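The Illix Teaching Program at Studley has completed its spring round of demonstrations. This thread sets out how the work was done and what partner sites may expect next. (1/11)

The purpose of the round was narrow. Operators taught one skill, opening and closing household storage, by two methods: guiding the arm by hand, and driving it from a remote station. (2/11)

In total, 529 demonstrations were accepted into the April release. Each was reviewed by a person other than the operator who recorded it. Demonstrations with a dropped grasp were kept if the operator recovered, and were labeled as recoveries.

Hand guidance took place on the physical bench at Studley. The operator holds the wrist of the arm and moves it through the task while the joints are recorded. New operators complete 17 practice runs before any of their work is considered for release. (4/11)

Remote demonstrations were recorded in the Tarigan simulator, with operators seated at the Cekance station. The station uses a handheld controller for the arm and a foot pedal for pausing. Sessions are limited to 20 minutes, followed by a break away from the screen.

We received several questions about the pause pedal. Pausing is permitted before contact with a handle and after release. It is not permitted during a pull – a pause in mid-pull teaches the arm to stop there. (6/11)

Operators were asked to approach a handle slowly, close the grip fully, and then draw the door along its natural arc. Pulling straight back remains the most common fault among new operators. On a hinged door it loads the wrist and tends to end in a slip.

Cabinets received the most attention in the simulated set. A bar handle may be gripped at many points along its length, and operators were told to vary the point from one run to the next. A policy trained on a single grip point is of little use in a real kitchen. (8/11)

The view from close to the door requires particular care. At short range the handle can sit at the very side of the picture while the door panel fills most of it, and the operator must judge the swing from the edge of the panel and the dark of the interior. 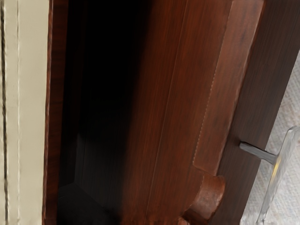 For this reason the operator guide now asks for a short hold once the door is partly open. The hold gives the reviewer a clear point at which to check the angle of the door before the second half of the motion begins. (9/11)

Reviewers apply 2 tests. The door must finish in the position named in the task, and the arm must let go without dragging the door with it. A demonstration that fails either test is returned to the operator with a written note. (10/11)

The next round will cover drawers and sliding doors, under the same rules. Partner sites that wish to record at their own stations should request the revised operator guide from the Illix program office at Studley. Replies to this thread are read by the program staff – questions on labeling are especially welcome. (11/11)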